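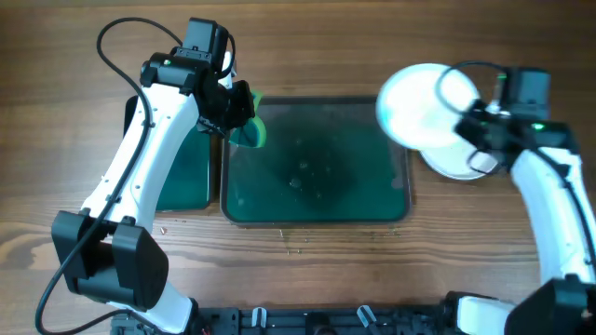
*Green trays on the table, crumbs and all*

**Elin Vaughan**
Hello all, hoping somebody clever can help. I have a couple of dark green trays that live on our wooden table, and the bigger one has a dark, blotchy mark near the middle. It shows up even more when there's liquid sitting in it. I've had a go with dish soap and a soft cloth (and a fair bit of muttering) but I'd hate to wreck the finish. We've had them since July and I'm fond of the colour! Also, what do you all do about crumbs that settle in the grain of the table?

**Hefin Ellis**
Bicarb. Always bicarb.

**Oldřich Urban**
Hello Elin, lovely trays. I'd go a little gentler than Hefin, as bicarb can dull a glossy surface if you lean on it. Try warm water with a good splash of white vinegar, leave it for 11 minutes or so while you have a cuppa, then wipe, rinse and dry. If the mark fades but hangs on, do it again, up to 3 times, and test a corner first. I did this with an old tray from Pundcombe market and it came up beautifully, although the rim needed a soft toothbrush.

For the table, use a dry pastry brush along the grain before any damp cloth goes near it. Wet crumbs turn to paste, and then you're there all evening with a toothpick.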